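Household and small workshop automation > General chat
Thread: Can any of them do a real chore yet?

pedalbin
I clean holiday lets and I do the laundry for them in a back room behind the shop. Every September somebody in the family sends me a video of a machine folding a towel and asks if I'm worried. I'm not. But I'd like to know where things really stand, from people who have tried something.

My list of chores is short. Pick a garment up out of a heap, work out what it is, fold it, put it on the right pile. Wipe a table with things on it. Put the bottle back where it came from. A twelve-year-old can do all of that while talking. The first one is where I'd start, because a heap is never the same twice.

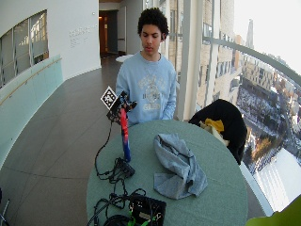 A towel is a rectangle and it always was. A shirt that has been dropped on a table has no top or bottom until you find a seam and pull it. I do that by feel, mostly without looking, and I can't see how you'd write it down for a machine.

Jedov_Dave
You don't write it down any more. You show it, many times over, and it copies. Whether it copies well enough is a separate matter.

We have a Prieto arm on the packing bench at work. It moves cartons from one side to the other and it is fine at that. Last month the carton supplier changed the tape from matt to shiny and it missed 9 in the first hour. A person would not have noticed the tape.

hollowayroad
I think you're both a bit behind. Cartons and towels were the hard cases a few years ago and now they're dull. Cloth is coming along. Slow, yes, but slow doesn't matter if it works while you're asleep. I'd take a machine that needed the whole night to do one basket.

pedalbin
It would matter to me. I have guests at three o'clock.

Oluf Frandsen
I repair laundry equipment, so I'm not neutral here. Flat goods have been done by machine for a long time. You feed the sheet in and it comes out folded. The feeding is done by people, and that is the bit customers ask me about.

What I would look at is the gap between a bottle and a cloth. A bottle keeps its shape when you take hold of it, and if you grip it a little too high you still have a bottle. 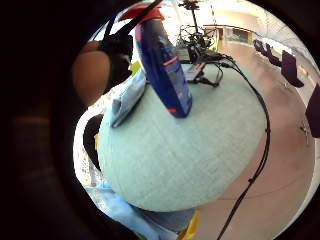
With cloth, every grip changes the thing you are gripping. Take it 3 cm to the left and you have a different problem in your hand. That is why I would believe a date for bottles before I'd believe one for shirts.

hollowayroad
Fair enough on bottles. But people said the same about peeling one carrier bag off a stack, and there are machines that do it.

Jedov_Dave
There are machines that do it with one make of bag.

Donlow_kitchen
Different angle. Has anyone here put a price on it? I was quoted 2,925 for a second-hand arm with no gripper and no software, to go over a sink. I can get a lot of washing up done for that. I said no.

Gloves are more interesting to me than arms at the moment. If the machine is going to copy a hand, you want to know what the hand did.

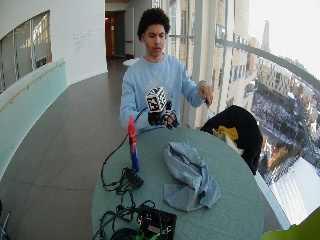
Sensor glove on the right hand, cloth in a heap on the table.

pedalbin
Does it get in the way, though? I can't tell a damp pillowcase from a cold one with rubber gloves on, let alone with a box on the back of my hand.

Donlow_kitchen
I'd guess you get used to it. Even so, it gives you where the hand was, and what the fingers felt is harder to come by. I agree that's most of laundry.

Oluf Frandsen
Yes. When I check a load I use my fingertips and the back of my hand. I couldn't give you a number for either.

hollowayroad
Then put a sensor in the fingertip. That's engineering, it isn't magic. I'll say 10 years for an ordinary household, clothes included, and you can dig this thread up.

Jedov_Dave
I'll say the bottles in 10 and the clothes later. And someone still has to clear the table first – our bench arm stops dead if a sleeve goes past it.

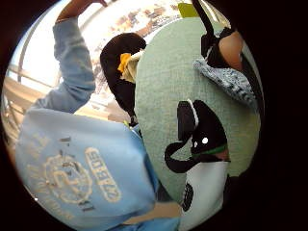
Thread split by moderator: Second-hand arms, prices and what to check

Bremomgate_mod
Moved the price talk down here so the folding argument can carry on above. Please say whether the gripper and controller are included when you post a price.

Donlow_kitchen
Mine had neither, as I said. It also had no plate on the base, so I couldn't look up what load it was rated for.

Jedov_Dave
Walk away from any without a plate. Ask to see it run from cold as well, and listen to the wrist joint.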